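Chapter 3
Opening the Case: The Desktop Computer as a Source of Parts and Materials

Learning outcomes

On completing this chapter, the learner will be able to identify the principal assemblies of a desktop computer, describe the order in which they are removed, and assign each to the correct recovery stream under the Guncombe Schedule.

3.1 Introduction

Most desktop computers received at a Canadian depot arrive whole. The learner's first task is to record the unit, confirm that it has been disconnected from the mains, and lay the case on its side with the removable panel facing upward. Work proceeds from the outside inward. Cables and loose cards are dealt with before any attempt is made to free the motherboard.

The grey steel of the enclosure accounts for much of the weight of a unit but comparatively little of its value. In the Drilmont depot study, which followed 377 desktop units from intake to final sorting, circuit boards were the assembly most often damaged by hurried removal.
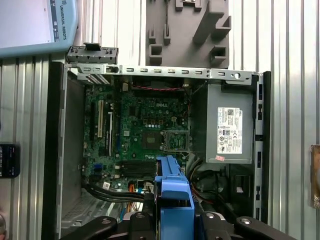

The motherboard serves as the reference point for all later steps. Expansion slots, memory slots and the processor socket should be located by eye before a tool is picked up. Where the socket is empty, its retention frame must be handled with care, as exposed pins bend under very light pressure and a board with bent pins is downgraded at once. Fan wires are released at the connector and never pulled by the wire itself.

Manufacturers differ in their use of latches, brackets and screws. The Girkolham workshop manual lists 13 common arrangements, which are reproduced in Appendix B. Learners should allow up to 27 minutes for a first supervised dismantling.

3.2 Terms used in this chapter

Chassis: the metal body of the computer, including its rails and side walls.
Board-grade material: populated circuit boards sorted by colour and component density.
Ladefoged tray: a divided tray in which fasteners are kept in order of removal.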